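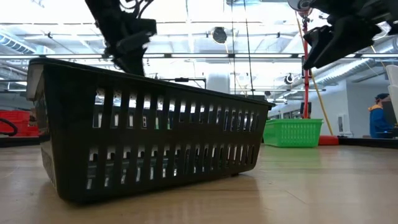

生まれ故郷の町の見どころをまとめたい(人に案内するため)

投稿者:Solveig Hedlund

はじめて相談します。長文ですみません。

私はセドブリッジ(Sedbridge)という小さな町の生まれで、十八まで住んでいました。今は日本で暮らしています。一月に、夫の両親と義妹を連れて里帰りすることになりました。三人ともセドブリッジは初めてで、「地元の人が知っている話を聞きながら歩きたい」と言ってくれています。

ところが、いざ案内の下書きを作ろうとすると、書くことがほとんど出てきません。川、橋、教会、古い製粉所、あとは母がよく行くパン屋。思いついたのはこのくらいです。通学路は今でも目をつぶって歩けますが、通りの名前の由来も、橋がいつ架かったのかも知りません。子どもの頃に学校で習ったはずなのに、覚えているのは遠足で雨に降られたことだけです。

ネットで調べると、町の紹介文はどこも同じ文章の写しのようで、製粉所が「北部で最も古い」と書いてあるページと「二番目に古い」と書いてあるページがありました。父に電話で聞いたら「最も古いに決まっている」と言うのですが、父は隣のメドネス(Medness)が嫌いなので、あまり当てになりません。二番目説だと、一番はメドネスの製粉所ということになるのです。

お聞きしたいのは次のようなことです。

自分の故郷について、人に話せるような小話や由来を集めるには、どこから手をつければいいでしょうか。図書館に行くのは現地に着いてからになるので、出発までにできることがあれば知りたいです。

それから、言い伝えのように真偽のはっきりしない話は、案内のときに話してもいいものでしょうか。祖母から聞いた話で、橋の三番目の橋脚には職人の昼食の鍋が埋まっている、というのがあります。私は好きな話なのですが、義父は元高校教師で、根拠をよく尋ねる人です。

滞在は五日間で、町を歩くのに使えるのは実質二日です。冬なので日が短く、午後三時半には暗くなり始めます。義母は膝が悪く、続けて歩けるのは30分が限度だと思います。よろしくお願いします。

投稿者:Vilgot Bråten

同じ地方の出身で、数年前に友人たちを地元に案内したことがあります。町は違いますが、参考になりそうなことを書きます。

まず出発前にできることですが、通りの名前から始めるのがいいと思います。地図を印刷して、自分が覚えている通りに印をつけ、そこで何があったかを一行ずつ書き込んでいきます。私は最初、五本も埋まらないだろうと思っていましたが、二晩で紙が足りなくなりました。自転車で転んだ坂、歯医者、友達の家の犬に追いかけられた角、といったものばかりで、歴史は一つもありません。でも実際に歩いたとき、友人たちが喜んで聞いたのはこちらでした。

歴史のほうは、町の図書館に郷土資料の棚があるはずなので、先にメールで問い合わせておくことをおすすめします。「町のことを教えてください」だと先方も困るので、質問を三つくらいに絞るといいです。たとえば次のような聞き方です。

・橋の今の形ができた年と、その前にあった橋のこと
・製粉所の創業年の根拠になっている資料の名前
・昔と名前が変わった通りがあれば、その旧名

私のときは返事が来るまでに二週間かかりました。一月出発なら、年末の休みに入る前に送ったほうがいいです。コピーを郵送してもらうと有料のことがありますが、スキャンを頼めば無料で送ってくれるところもあります。

製粉所の件は、「最も古い」が何を指しているかで答えが変わることがよくあります。建物が古いのか、同じ場所で粉を挽き始めたのが早いのか、今も動いているものの中で古いのか。うちの地元にも似た争いがあって、片方は建物、片方は創業の記録をもとにしていました。両方の根拠を調べて、両方話せばいいと思います。お義父さまは、結論よりその食い違いのほうに興味を持たれるかもしれません。

言い伝えは話して構わないと思います。私は「祖母から聞いた話ですが」と先に言ってから話しています。出どころをはっきりさせておけば、嘘をついたことにはなりません。鍋の話は、橋の上ではなく、三番目の橋脚が見える川岸まで降りて話すのがいいんじゃないでしょうか。冬は川岸の石段が凍っていることがあるので、お義母さまには上の道から見てもらってください。

歩く順番について。日が短いので、外を見るのは午前十時から午後二時までと決めて、その間に暖かい場所で一度は座れるようにします。私は一回の散歩を次のように組みました。

朝十時に出発、最初の場所まで十五分歩く。
そこで十分ほど立ち話。
次の場所まで十五分歩いて、喫茶店かパン屋で休む。
昼食後に一か所だけ見て、車かバスで帰る。

これだと一回に見られるのは三か所か四か所です。少ないようですが、寒い中で話を聞くのは思った以上に疲れます。一日目は欲張って七か所回る予定を立て、四か所目で全員が黙ってしまいました。

パン屋は営業時間を確認してください。小さな町の店は、一月の前半は閉めているところが多いです。うちの地元の店も張り紙一枚で三週間休んでいて、ずいぶん歩いた末に全員でその張り紙を読みました。

投稿者:Eliécer Arango

役所のサイトに載ってると思います。

投稿者:Ulla Dahlgren

セドブリッジに十一年住んでいます。生まれは別の土地なので、生粋の町民の方には怒られるかもしれませんが、いくつか具体的なことを書いておきます。

製粉所は今、冬の間は中に入れません。外から見るだけなら、川の東側の道がいいです。西側は駐車場の塀が高くて、屋根しか見えません。東側の道は平らで、ベンチが途中に二つあります。ただし、雪のあとは除雪が後回しになります。

教会の塔は階段が68段あり、手すりは片側だけです。お義母さまの膝のことを考えると、塔は上れる方だけで行って、待つ方は向かいの集会所に入るのがいいと思います。集会所は昼前から開いていて、コーヒーを出しています。現金のみです。塔に上る人が四人なら、上り下りと眺める時間を合わせて30分みておけば足ります。

通りの旧名については、広場から北へ延びる道が昔「皮なめし通り」と呼ばれていました。臭いがひどくて、住民が改名を願い出たと聞いています。壁に古い名前の石が残っている家が一軒あります。角から三軒目、緑の扉の家です。人が住んでいますので、窓の近くで長話はしないであげてください。

昔の写真を見たいのでしたら、ディロン(Dhillon)という文具店の奥に、町の古い写真が壁いっぱいに貼ってあります。商品ではないので売ってはいませんが、見るのは自由です。店主に一言声をかければ、写っている場所を教えてくれます。話が長い方なので、次の予定を詰めて入れないほうがいいです。メドネスの製粉所の写真も一枚あります。お父さまには内緒にしておいてください。

橋の鍋の話は、私も別の人から聞きました。その人の話では鍋ではなく靴で、橋脚は二番目でした。町の中でもいくつか種類があるようです。お母さまやご近所の年配の方に、一人ずつ聞いてみてはどうでしょう。同じ部屋に集めて聞くと、声の大きい人の説に決まってしまいます。

あと、上の方が書かれているバスですが、川沿いの路線は冬の間、本数が減ります。日中は二時間に一本です。帰りの時刻を先に決めて、そこから逆に散歩を組むのが安全です。タクシーは町に二台しかないので、前日に電話で頼んでください。

投稿者:Solveig Hedlund(相談者)

皆さん、ありがとうございます。

Vilgotさんの方法で地図に書き込みを始めました。一晩で十九か所になり、そのうち歴史と呼べるものは二つでした。残りは、弟が凍った池に手袋を落とした場所などです。夫に見せたら、初めて聞く話ばかりだと言っていました。

図書館には質問を三つに絞ってメールを送りました。役所のサイトも見ましたが、観光のページは工事中で、除雪の問い合わせ先だけが載っていました。

Ullaさん、皮なめし通りのことはまったく知りませんでした。中学の三年間、毎日通った道です。緑の扉の家もたぶん分かります。鍋と靴の件は、さっそく母に電話で聞いてみたところ、「鍋でも靴でもなくて帽子」と言われました。祖母は母の母なので、どこで変わったのか分かりません。橋脚については三番目で一致しています。

塔は夫と義妹と義父の三人で上ってもらい、私は義母と集会所で待つことにします。私も十歳のときに一度上ったきりなので、二日目に時間があれば一人で行くつもりです。

もう一つだけ教えてください。Ullaさん、ディロンの店は一月の初めでも開いていますか。

投稿者:Ulla Dahlgren

開いています。年始の三日間だけ休みで、そのあとは通常どおり、午前十時から午後五時までです。昼は一時間閉まります。

帽子の説は初めて聞きました。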